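Silterow Group, home textile handling study
Minutes of the project meeting, Wed 18 September
Room 2, second floor, and by video link

Present: Evangelia Stergiou (chair), Dayana Benavides (minutes), the two students from the Tsoukalas lab, one representative of Ondach.
Apologies: the statistics adviser, who has sent comments in writing.

1. Minutes of the last meeting
Accepted with one correction. Under item 4, "folding success" should be read as "grasp success". The folding was not yet scored at that time.

2. State of the collection
Dayana reported that 163 demonstrations of cloth handling are now labelled, out of the 200 which were planned for this phase. All of them are recorded with the hand-held gripper in ordinary homes. The remaining ones should be finished before the October meeting. Evangelia asked whether the target must be increased. It was agreed to keep it, and to look first at what the present data can tell us.

The representative of Ondach asked if demonstrations with very short duration are counted. Dayana answered that they are counted when the cloth has been grasped and released at least once. This rule is already in the protocol, but it is written in a place where it is difficult to find. She will move it to the first page.

3. Result of the colour test
The students presented the comparison between the two versions of the segmentation step. The first version separates the cloth from its background by colour and edges. The second version, which is called Tanulus in our internal notes, uses also the movement of the cloth between neighbouring frames.

On plain towels the difference between the versions is small. On printed fabrics lying over other printed fabrics the first version very often joins two cloths into one, and the grasp point is then proposed on the wrong layer. Tanulus makes this mistake less often, but it has a weakness of its own: when the cloth moves fast and the picture is blurred, the border of the mask becomes unstable and jumps for several frames.

Evangelia remarked that we should be careful with the wording in the report. We have compared the masks by hand on a part of the data only, and no robot has yet executed these grasps. The word "improvement" can be used for the masks but not for the manipulation. This was accepted by all.

There was a longer discussion about whether a blurred frame should be removed or kept. The students prefer to remove it, as the labellers do not agree with each other on where the cloth ends. Dayana prefers to keep it and mark it with a flag, so that the decision can be changed later. The written comments of the adviser support the second option. Decision: keep and flag.

4. Labelling of layers
The present guideline has only two classes, "cloth" and "background". It was discussed with the bed recordings, where this is clearly not sufficient. A sheet under the handled fabric is also cloth, and the labellers have treated it in different ways. 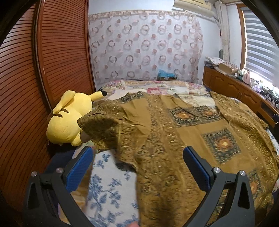
Figure 1. Bed recording: brown patterned fabric over a blue floral sheet, with part of the plush toy covered by the fabric's edge.

For this recording one labeller had included the floral quilt further back in the cloth mask, and the other had not. It was also asked what to do with the Pikachu toy, which is soft but is not a cloth in the meaning of the study. After discussion the following classes were agreed:
- handled cloth
- other cloth
- soft object
- background

The lower edge of the brown fabric is blurred here, so the frame receives the new flag as well. A fingertip holding the cloth is to be labelled as background for the moment. Evangelia is not fully happy with this and would like to come back to it.

5. Other business
The students asked for a second labelling licence. Evangelia will check the budget.
The spelling in the shared documents should be "colour" and "labelled" everywhere, please.

6. Actions
Dayana: revise the guideline with the four classes, move the duration rule.
Students: label the bed recordings again, report the agreement between labellers.
Evangelia: licence, and reply to the adviser.
Ondach: send remarks on the report draft.

Next meeting in October, the day to be confirmed by email.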